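Folding demos: hand grippers or teleop?

prerthorpe_dan
Started 14:10

Need opinions quick, got to order stuff by end of November. We want our two arm setup to fold tops. Jima reckons we should do it all by remote control on the real arms. I'd sooner use the hand-held grippers and do it on an actual bed. Anyone done both?

wrenchmonkey
Done both. Hand-held, easily. Took me 30 minutes to get 5 decent folds on teleop. Same top with the hand tools, couple of minutes. You just feel the cloth more.

themis_k
Disagree. Fast isn't the same as useable. With hand tools people bend their wrists in ways the arm can't follow, then half your demos get binned when you replay them. Teleop is slow but whatever you record, the arm did it.

wrenchmonkey
That's a training the people problem tho. Tell them to keep elbows in and go slower.

efua_kwofie
Been on long sleeved tops most of this month so will chip in. Lay it flat first, neck away from you. Sleeves are where it goes wrong. If one is out at an angle and the other's tight to the body you have to decide which goes first and STICK to it, every demo. We had two people doing it opposite ways and the policy just dithered over the middle.

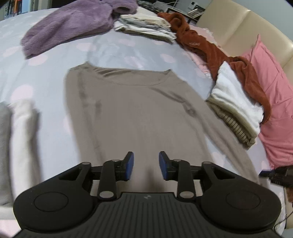

Also pinch the cloth, don't scoop it. On a soft bed you can push down and get away with it, on a hard table the arm just faults. And leave the other clothes about. We did a tidy set first and it fell over as soon as there was a pile next to it.

prerthorpe_dan
Useful ta. How many per garment before you saw anything?

efua_kwofie
Over 10 a person before they were consistent, and I threw those away. Wouldn't judge it before then.

themis_k
See, throwing away. That's my point. Count that in your couple of minutes.

wrenchmonkey
You throw away teleop ones too Themis!! Everyone's first go is rubbish

themis_k
Fewer. But fine, yes.

patar_user
Has anyone mixed them? Workneh on the other board did mostly hand-held then a small teleop set on top, for the last bit of the fold. Said it helped with letting go of the hem. No numbers given so who knows

efua_kwofie
Would try that. Letting go is our worst bit, cloth drags back with the fingers. Open wide and lift straight up, dont slide out sideways.

prerthorpe_dan
Right, going hand-held plus a bit of teleop at the end. Jima not happy but he can do the teleop. Will post when we've got a few folds in.

themis_k
Check the wrist angles before you do the lot. Please.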